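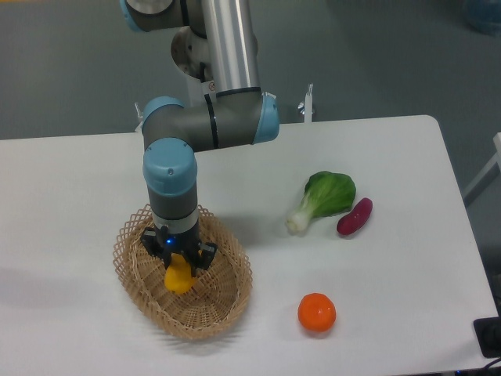
Ticket 121: Label printer skips every other label after lunch
Opened by: Hortensia Zapata
Opened: 29/09/2023
Product: Zolteo desktop label printer, running through the Hastine shipping app
Status: Closed

Hi all, Hortensia here, from the Dudon shop. I'm going to dump everything into this one ticket as I go, so apologies in advance for the length (Cristóbal told me to write it all down and now he has to live with that).

So the Zolteo prints our address labels, two inches by three, and it's been fine since we got it in June. This week it started spitting out a blank label after every good one. Good, blank, good, blank. Only in the afternoon, though! Mornings are perfect. I did the whole morning batch today without a single blank and then right after lunch it went back to its nonsense.

What I've tried so far:
Turned it off and on. Same thing.
Unplugged it from the wall, made coffee, plugged it back in. Same thing, better mood.
New roll of labels, same box as the last one. Same thing.
Swapped the USB cable with the one from the scanner. Same thing, and then the scanner wouldn't talk to the computer until I restarted it, so I put the cables back where they were.

The light on the front is solid green the whole time, no blinking, no error on the screen. The app says every job went through fine.

Reply from Cristóbal Cabral
Hey Hortensia, thanks, that's plenty to go on. A blank after each good label is nearly always the printer losing track of where one label ends and the next begins. Can you run the calibration? Hold the feed button until the light blinks two times, then let go. It should push out a few blanks and stop with the edge of a label right at the tear bar. Then print five from the app and tell me what you get.

Also, what size does the app think you're using? It's under Settings, then Paper, then Stock.

Update from Hortensia
OK, calibrated. It pushed out 3 labels and stopped nicely at the tear bar. Printed five from the app and got five good ones with a blank after each. So no change, and now I have a little stack of blanks I'm using for grocery lists.

The app says 2 x 3. I measured the label with an actual ruler and it's 2 x 3.

One weird thing, and I don't know if it matters. I printed the test page straight from the printer (feed button and power together, the way it says in the booklet) and that came out with no blanks at all. I did it four times because I didn't believe it.

Reply from Cristóbal Cabral
It matters a lot! If the printer's own test page is clean, the sensor is reading the gaps and the roll is fine, so you can stop changing rolls. Whatever's adding the blank is coming from the computer. I'm pulling in Zhuoran, who knows the Hastine side much better than I do.

In the meantime, does anybody else print to it in the afternoon? Another login, another computer, a phone, anything?

Update from Hortensia
Oh! Yes. Sihan comes in at one and uses the same computer with her own login. I'm usually still on it until she gets here, then I go pack and she prints. But I've also printed under her login when she's on the phone, because who wants to switch users fifteen times in a shift. So all my afternoon tests up there were done as Sihan. It didn't cross my mind that it would make a difference, sorry!

Just logged in as me. Five labels, no blanks. Logged back in as Sihan, five labels, five blanks. I feel a bit silly but also like a detective.

Reply from Zhuoran Fu
Hi Hortensia, Zhuoran here. Don't feel silly, you just saved me an hour. The paper size in Hastine is shared between logins, but the driver preferences in Windows are kept separately for each one. Could you look at Sihan's?

While logged in as Sihan:
Open Printers and Scanners.
Click the Zolteo, then Printing preferences.
Go to the Page Setup tab and read me the stock name and the height.
Then go to the Advanced tab and read me whatever is next to Separator.

Don't change anything yet, please. I'd like to know what it was before we fix it.

Update from Hortensia
Stock name: "User defined"
Height: 3.00
Separator: "Blank after job"

And on mine the separator says "None." Is that it? It's that, isn't it. Every label is its own job in the app, so it gets its own blank.

Sihan says she never touched it, but she did have a pop-up on Monday asking her to update the driver, and she clicked through it to get on with her orders. I'd have done the same.

Reply from Zhuoran Fu
That's the one. Set Separator to None, hit Apply, then OK, and close the Hastine app completely before you open it again. It holds on to the old driver settings until it restarts, so if you skip that part you'll still get blanks and think it didn't work.

The driver update probably put her preferences back to defaults. I can't prove that from here, but the stock name going to "User defined" points that way too. You might as well set it to the named 2 x 3 stock while you're in there.

Update from Sihan Xiao
Hi, this is Sihan, Hortensia is packing. Changed it to None and picked the named stock. I forgot to close the app the first time and got blanks, as promised. Closed it, reopened, printed the rest of the afternoon orders. No blanks. Thank you!!

Update from Hortensia
Confirming from my side too, both logins are clean. One last question before you close this: Panagiotis starts on Saturdays soon and he'll get his own login. Will his come up with the blank thing turned on?

Reply from Cristóbal Cabral
It could, yes. New logins pick up the printer's defaults, and those are set somewhere else: Printer properties (not Printing preferences, annoyingly similar names), then Advanced, then Printing Defaults. Put Separator to None in there and anybody you add later should be fine. You'll need the admin password for that one, so ask whoever set up the computer.

Update from Hortensia
Got the password and changed it. Panagiotis came by for his paperwork, so I had him log in and print one to his own address. One label, no blank. You can close this. I'm keeping the grocery list stack.

Closed by Cristóbal Cabral
Cause: separator setting in the driver preferences for one login. Linked to the notes on the Zolteo driver update.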